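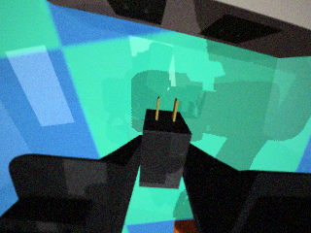
Simulation: Stecker zwischen den zwei Greiffingern, die Kontakte zeigen vom Greifer weg.

Zwei Greifer in der Simulation vergleichen: Stecker einstecken

In dieser Anleitung vergleichen wir zwei Fingerpaare an der gleichen Aufgabe. Das erste Paar heißt bei uns Laing (breite, keilförmige Finger), das zweite heißt Clondska (schmal, mit weicherer Auflage). Ich setze voraus, dass die Simulation schon läuft und dass Sie den Arm mit dem Controller Zillstead bewegen können.

Vorbereitung

Öffnen Sie das Projekt Plirkurcombe und laden Sie zuerst die Finger Laing. Stellen Sie die Schließkraft auf 15 N. Die Kamera soll am Handgelenk befestigt sein und zwischen den Fingern hindurch nach vorne blicken. Man muss beide Kontaktstifte gleichzeitig sehen können, auch wenn einer davon im Bild etwas kürzer erscheint.

Schritt 1: Greifen
Fahren Sie den Greifer über den Stecker und schließen Sie langsam. Der Körper vom Stecker soll gerade zwischen den Fingern sitzen. Wenn er schief sitzt, öffnen Sie noch einmal und korrigieren Sie die Drehung. Eine Korrektur nach dem Anheben hat bei mir nie gut funktioniert.

Schritt 2: Kamerabild prüfen
Speichern Sie ein Einzelbild vor der Bewegung. Goldfarbene Stifte sind vor einer türkisen Fläche gut zu erkennen, ein dunkler Steckerkörper vor schwarzen Fingern dagegen weniger. Für die automatische Erkennung verwende ich deshalb nur die Stifte.

Schritt 3: Einstecken
Starten Sie die Bewegung zur Dose. Die Simulation bricht nach 2.000 Zeitschritten ab, dieser Versuch zählt als Fehler. Notieren Sie auch, ob der Stecker in den Fingern gerutscht ist.

Schritt 4: Wiederholen
Machen Sie 40 Versuche, dann wechseln Sie auf Clondska und beginnen wieder bei Schritt 1. Die Startpositionen müssen für beide Paare gleich sein, also bitte den Zufallswert nicht ändern.

Auswertung

Mit Clondska ist der Stecker bei mir in 11 Versuchen gerutscht, mit Laing nur in drei. Dafür brauchen die breiten Finger mehr Platz neben der Dose. Bei einer Mehrfachdose würde ich trotzdem zuerst die schmalen probieren und die Kraft in kleinen Stufen erhöhen.

Häufiges Problem

Der Stecker zittert nach dem Schließen: Meistens ist der Zeitschritt zu groß. Halbieren Sie ihn und laden Sie die Szene neu, sonst übernimmt Zillstead den Wert nicht.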